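Looking after the folding grippers

I have been promising for ages to write down how I keep our two hand-held grippers going, mostly for my own benefit, as I seem to relearn the whole routine every time I come back from a trip to Skostthorpe. So get yourself a coffee, it's a bit of a ramble!

If you've been reading for a while you know the Maglaya work: we record people handling clothes with grippers in their hands, and the recordings go off to teach an arm to do the same job. Everything is done on a bed, with one gripper per hand and a camera up at head height as well. My counter says 2511 takes so far, and I would guess I've been on my knees looking under that bed for a dropped screw during a fair share of them.

Before the first take

I start with power, then the light. I switch on both grippers and leave them alone while I smooth the sheet (I used to hurry this and then wonder why one of them was sulking). When the strip on top is a steady green I pick each one up and close the jaws on nothing, slowly, a few times. You get to know the feel of it. There should be one even pull all the way in, with no gritty spot halfway. If there's a gritty spot, it's fluff. It is nearly always fluff.

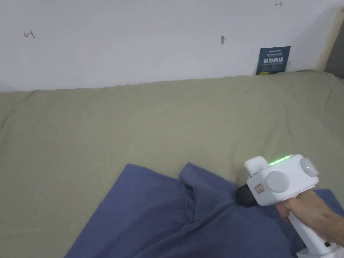

Green light on and the jaws pushed into the cloth.

Then I do one practice pinch on whatever garment is going first. I don't bother recording it. I just want to feel whether the tips are gripping or skating over the top, and cotton is kind to you that way, it tells you right off. The slippery sports stuff we tried back in August was another matter, and I still have a bag of it I can't look at.

Fluff, and where it goes

Shirts shed. I knew that from doing laundry my whole life, but I hadn't thought about where it would all end up when you pinch the same shirt over and over for an afternoon. It goes into the joints. The fingers have side arms with a pivot at the outer end, and lint packs in there until the arm moves a hair late. 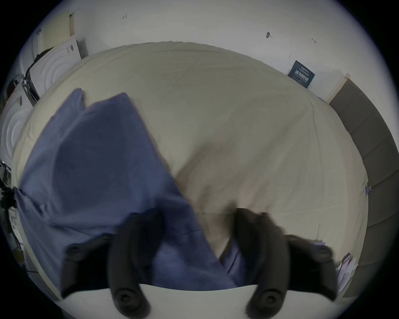

I clean the pivots with an old soft toothbrush, dry, working outward from the middle so I don't shove the fluff deeper. After that I wipe the finger pads with a barely damp cloth and give them time to dry before anything gets picked up. Please don't oil them! I did that once, early on, with a drop of sewing machine oil, and it crept down to the pads and left little gray kisses on every shirt we owned. It took three washes to get most of it out, and one shirt is now a rag.

The lens gets a microfiber cloth and nothing else. I check it at lunch too, because a thumbprint on it will spoil a whole morning and you won't find out until you play the takes back.

The pull test

Once the cleaning is done I like to give each gripper some real work. I take hold of the hem, pull the crumpled shirt taut toward me along the bed and keep the tension on while I count to ten in my head. A healthy gripper just sits there. A tired one lets the hem creep out a little at a time, and you can feel it go before you can see it.

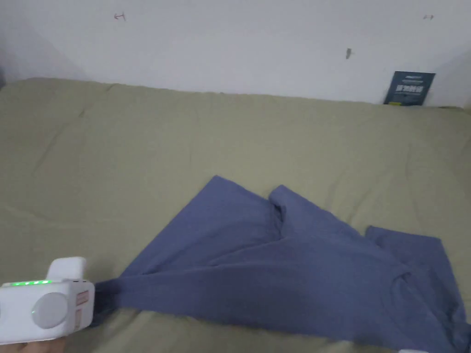
Bolts

I let this one slide for far too long. Lifting and tugging cloth puts a sideways load on the fingers, and the hinge bolts slowly back off. After 238 takes without a check I had one finger with a definite wobble. Now I go over them at the end of each day with a little hex key, snug and then a tiny bit more, and I close the jaws afterward to be sure I haven't overdone it. If the fingers feel stiff, I back off until they swing freely again.

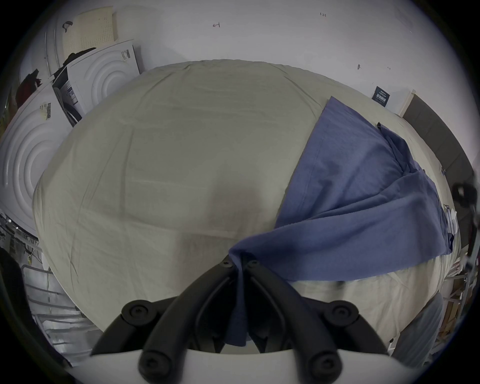 A bunched corner held between the fingers. The round bolts with the hex sockets are the ones to check.

Last thing, both grippers go on charge with the jaws left open, so the pads don't take a set overnight. The cables get coiled loosely and the hex key goes back in the tin with the toothbrush. I also write down anything odd in the notebook while I can still remember which gripper it was.

Next on my list is a set of spare pads, which I've ordered from a small shop in Tarness. When they arrive I'll do a post on swapping them, with more swearing in it than this one.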